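Promamero Task Planner
Sequencing and supervision software for tabletop arms

Overview

Promamero is a task planner for small robot arms that move objects between known places on a bench. It takes a list of objects, a list of containers and a set of rules, and produces an ordered sequence of picks and places. It runs on an ordinary Linux PC next to the arm and talks to the servo controller over USB or Ethernet.

The planner is sold by Dramport as a stand-alone license or together with Condinau, our perception package. It works with other perception software as long as object poses are published in the format given in the integration manual.

What it does

Rules are written in a short text file. A rule names an object class, a destination and, if needed, a condition. "Red cube to red bowl" is a complete rule. If two rules apply to the same object, the one higher in the file wins, and the conflict is written to the log.

For each object the planner works out a grasp, an approach direction and a place pose. It checks the whole motion against the bench model before the arm starts. Grasps close to a tray wall get extra attention: the planner tries the jaw angles you allow, in the order you list them, and skips the object if none of them clears the wall with the margin you set. Skipped objects are tried again after every successful pick, when there may be more room.

The scene is read again before each pick. If an object has moved since the last reading, the remaining sequence is rebuilt. If a container is missing, the planner holds and reports it.

Bench model

The bench model describes the fixed and movable items the arm works around. Trays, bowls, bins and flat mats are included as parametric shapes, so a shallow round bowl needs only a rim diameter, a height and a wall slope. Sloped tray walls are supported. Other shapes can be loaded as STL files.

Containers can be fixed by coordinates or located by Condinau at the start of each run. With color sorting, the container class can be tied to rim color, and the bowls can then be swapped without editing the rules.
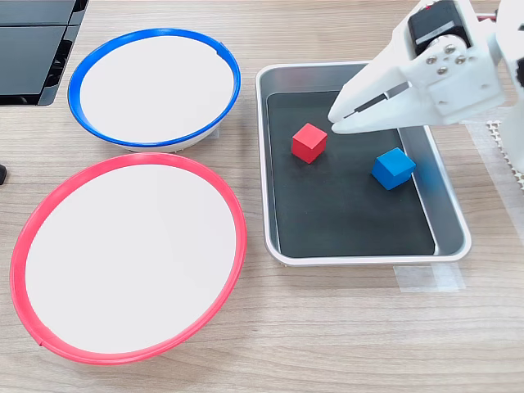 Objects are described the same way. A cube needs an edge length and a grip force limit. Orientation is handled per pick, and parts do not have to be squared up to the tray. For cubes, the planner treats the four side faces as equal and picks the wrist angle that needs the least rotation.

Reflective surfaces can confuse color segmentation. Condinau includes a wall mask, drawn once per tray, that removes the inner walls from the color search. Users with their own perception software should filter these areas before publishing poses.

Supported hardware

Promamero drives hobby and light industrial servo arms with two-finger grippers. Printed arms are supported. Because printed parts flex under load, the calibration routine measures the fingertip position at a grid of points and stores a correction table. Run it again after changing fingers or a servo.

Drivers included:
Serial bus servos, position mode
Serial bus servos, current-limited mode
Dramport controller board, all revisions
Generic joint trajectory interface

A custom driver can be written in Python or C++. The template is 281 lines long, comments included.

Operator view

The operator view shows the current plan, the next pick and the reason for any hold. Steps can be approved one at a time, which we recommend for the first runs on a new bench. Each run is saved with its rule file, calibration table and log, and can be replayed without the arm connected.

Specifications

Planning cycle: 25 ms typical, bench model loaded
Maximum arms per license: 4
Operating system: Ubuntu 18.04 or 20.04
Memory: 8 GB minimum
Rule format: plain text, UTF-8
Log export: CSV, JSON
Interfaces: USB, Ethernet

Limits

The planner does not handle soft bags, liquids or objects that roll. Stacked objects are picked from the top down, and only if perception reports the stack as separate objects. It is not a safety system. Guarding and emergency stops must be provided separately.

What is included

License key and installer
Integration manual (PDF)
Sample rule files for color sorting, size sorting and tray clearing
Calibration target, printable
One year of updates

Ordering

Promamero single license, part number PM-329
Condinau add-on, ordered separately

Licenses are tied to a hardware key and can be moved between computers. Customers using the Cavalcanti scheduler can connect Promamero as a station; the connector is a free download for license holders. Versions released before April use the old rule format and need the converter supplied with the installer.

For integration questions, contact Ronaldo Honorato in applications engineering. Please send the rule file and the log of the run with your question.

Page last updated: Nov 30, 2020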